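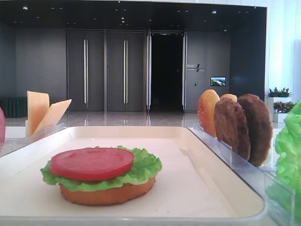
Montagem em bandeja: ficha do conjunto de dados e notas de leitura

Versão publicada em 1 de outubro de 2026
Responsáveis: Soudabeh Ahmadpour (recolha e anotação), Abhishek Gautam (código e avaliação)
Projeto: Grullura

Leia isto antes de descarregar

Este repositório reúne gravações de montagem de hambúrgueres de brincar sobre uma bandeja branca, feitas por um braço robótico e, numa parte menor, por pessoas. Foi encomendado pela Ghaffari, que explora refeitórios de empresa e quer saber se a linha de montagem das sanduíches pode ser automatizada. Nós fizemos a recolha. Não assinamos a resposta que alguns já deram à pergunta.

A tarefa é simples de enunciar: base do pão, alface, tomate e o resto por cima, conforme o pedido. Os ingredientes esperam em pé, em suportes transparentes, o queijo de um lado e as carnes e o pão do outro. Quem já trabalhou num balcão à hora de almoço percebe logo o que falta. Uma folha de alface de brincar não murcha. O queijo não cola à fatia seguinte. Ninguém pede sem tomate depois de o tomate já lá estar.

Conteúdo

2.735 episódios no total, distribuídos assim:

episodios/robo: execuções do braço, com sucesso ou sem ele
episodios/humano: 400 execuções feitas à mão por funcionárias e funcionários do refeitório de Jellthorpe
episodios/intervencao: 200 execuções em que alguém teve de meter a mão a meio
anotacoes: ordem das camadas, estado final, motivo da interrupção quando existe
entrevistas: resumos em texto, sem nomes, autorizados por quem falou

Cada episódio traz vídeo de câmara fixa e um ficheiro de texto com a sequência pedida. Os episódios do robô trazem também as posições das juntas. Há imagens em que o braço não aparece, entre uma camada e outra, e essas não foram retiradas. Se o seu código parte do princípio de que o braço está sempre visível, vai falhar.

Como se anotou o sucesso

Um episódio conta como sucesso quando todas as camadas pedidas estão na pilha, pela ordem pedida, e a pilha fica de pé na bandeja. O desvio lateral não entra na conta. Uma rodela de tomate um pouco ao lado do centro da alface passa. Um supervisor de refeitório talvez não a deixasse passar, e foi uma das primeiras coisas que ouvimos em Jellthorpe: "se eu mandar isso assim para a mesa, volta". Deixámos o critério largo porque o contrato o definia assim. Quem quiser um critério mais apertado tem o campo desvio_mm nas anotações, preenchido à mão em 800 episódios. Nos restantes está vazio, e vazio não significa zero.

O que muda para quem lá trabalha

A apresentação comercial da Celtonance, que forneceu o braço, fala em libertar as pessoas das tarefas repetitivas. Fomos perguntar às pessoas. As respostas estão em entrevistas e não cabem numa frase, mas há padrões que convém conhecer antes de citar estes dados num relatório sobre produtividade.

O trabalho de abastecer os suportes não desaparece. Passa para alguém, e esse alguém tem de pôr cada peça em pé, separada, na posição que o robô espera. Queijo inclinado para o lado já dá que pensar ao sistema de visão. Na cozinha atual os ingredientes estão em cubas e a mão vai buscá-los sem cerimónia. Duas das pessoas entrevistadas chamaram a isto "servir o robô". Outra achou o ritmo mais calmo e disse que preferia assim. Ficaram as duas opiniões.

O tempo de abastecimento não está incluído na duração dos episódios. É a omissão mais grave deste conjunto e é nossa: em junho, quando começámos a gravar, o cronómetro arrancava com os suportes já cheios, e não mudámos o procedimento a meio para não misturar medidas. Qualquer comparação de velocidade entre robo e humano feita com estes ficheiros favorece o robô. Pedimos que não a façam ou, se a fizerem, que escrevam isto ao lado.

Também não medimos quem atende o cliente enquanto a montagem corre, quem limpa, nem o que acontece ao turno quando a máquina para. A Ghaffari diz que não haverá despedimentos. Não temos dados que confirmem nem que desmintam, e o repositório não serve para isso.

Usos razoáveis

Treinar e comparar métodos de empilhamento com peças de forma irregular. Estudar a deteção da próxima camada em falta. Analisar os motivos de intervenção, que na nossa opinião são a parte mais útil de tudo o que aqui está.

Usos que desaconselhamos

Estimar postos de trabalho a eliminar. Avaliar individualmente as pessoas de episodios/humano, mesmo que alguém julgue reconhecer umas mãos. Apresentar a taxa de sucesso como se valesse para comida verdadeira, com gordura, vapor e luvas.

Problemas conhecidos

Os suportes são transparentes e têm reflexos, o que confunde a estimativa de profundidade.
As duas carnes podem tapar-se uma à outra no suporte, conforme o ângulo.
Alguns episódios têm a sequência pedida escrita de duas maneiras (pao_cima e topo_pao). O script normaliza.py trata da maior parte.
O campo motivo foi preenchido por duas pessoas com critérios diferentes nas primeiras semanas. Não o corrigimos.

Instalação

pip install -r requisitos.txt
python preparar.py --destino dados/
python normaliza.py dados/anotacoes

O primeiro script verifica os ficheiros e para ao primeiro erro. Com --tolerante continua e escreve a lista em erros.txt.

Contacto

Dúvidas de código: abrir um pedido no repositório, o Abhishek responde. Pedidos de retirada de gravações ou de entrevistas: escrever diretamente à Soudabeh. A retirada faz-se sem pedir justificação e a versão seguinte sai já sem o material.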